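How a Towel Works

Reading time: 4 minutes

Part 2 of our series on things in the bathroom cupboard. Words by Till Reinholz.

A towel is a piece of cloth designed to take water off a surface. The surface is usually you. This page explains how the cloth does its job and how it can be stored.

What are the loops for?

Look closely at a bath towel. It is probably covered in tiny loops of thread. This kind of cloth is called terry cloth. It is woven with an extra set of threads, which the loom leaves slack so that they stand up from the surface.

Each loop adds surface area. Surface area is the amount of outside a thing has. A flat bedsheet has a small surface area for its size. A towel of the same size has a much larger one, and water can cling to all of it.

Many towels are made of cotton. Cotton fibers come from the fluffy part of the cotton plant and are made mostly of a material called cellulose. Water sticks to cellulose. Water is also pulled into the narrow gaps between fibers, and this pulling is called capillary action. You can see capillary action by dipping the corner of a paper towel in a glass of water and watching the wet line climb.

How thick is a towel?

Factories do not measure thickness with a ruler, because loops squash. They weigh the cloth. The number used is grams per square meter. A thin kitchen towel may be 245 grams per square meter. A thick bath towel may be more than twice that. Thicker cloth can hold more water, but it also takes longer to dry.

Why roll a towel?

A towel can be stored flat, folded, or rolled. A roll is a spiral. Each turn of cloth presses on the turn beneath it, and the loops of one layer catch in the loops of the next. This catching is a form of friction. Friction is what slows a roll from coming undone by itself.

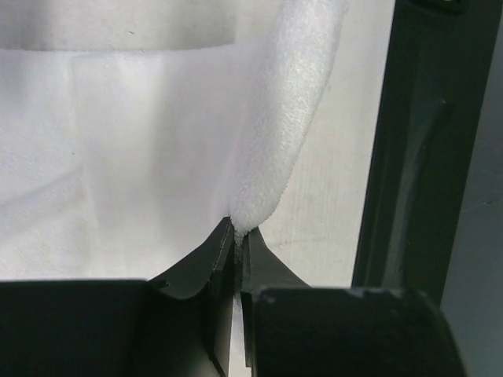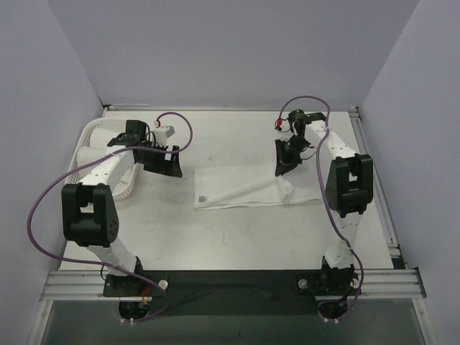
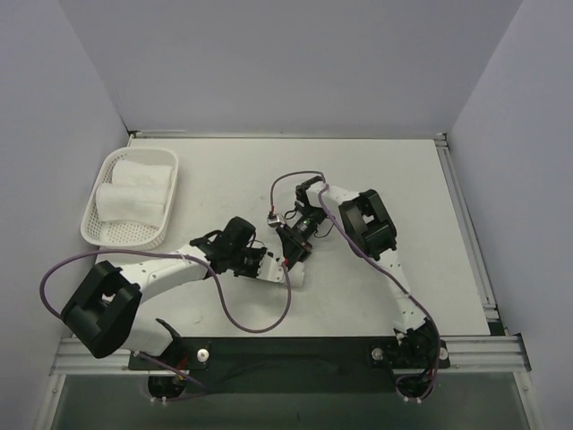
Method for rolling a small towel:

1. Lay the towel on a clean table. Smooth out the creases with the side of your hand.
2. Fold it in half the long way.
3. Start at a short end. Turn over a strip as wide as two fingers and press it down.
4. Roll toward the other end. Keep both hands level, or one end of the roll will stick out like a telescope.
5. Set the roll down with the loose edge underneath. Its own weight holds the edge in place.

If the roll is floppy, the first turn was too loose. Unroll it and start again.

Why use a basket with holes?

Air has some water in it, in the form of a gas called water vapor. A towel that feels dry may still be slightly damp. Holes let air move through the basket and carry the vapor away. In a closed box the vapor stays, and mold can grow. Mold is what makes an old towel smell. Always dry a towel fully before you roll it.

Words to know

Capillary action: the movement of a liquid into narrow spaces.
Friction: a force that resists sliding.
Terry cloth: cloth with loops on its surface.

Next time: the bar of soap.

Comments (3)

Horácio Salgado
We did the paper towel test in class. Ours climbed 34 millimeters, then stopped. Why does it stop?

Till Reinholz
The water is being pulled up by the fibers and down by gravity. It also evaporates on the way. When these balance, the line stays put.

Bautista family
My son is 8 and has now rolled every towel we own. Step 4 is the hard one.

This site uses cookies to remember your settings. Accept / Manage choices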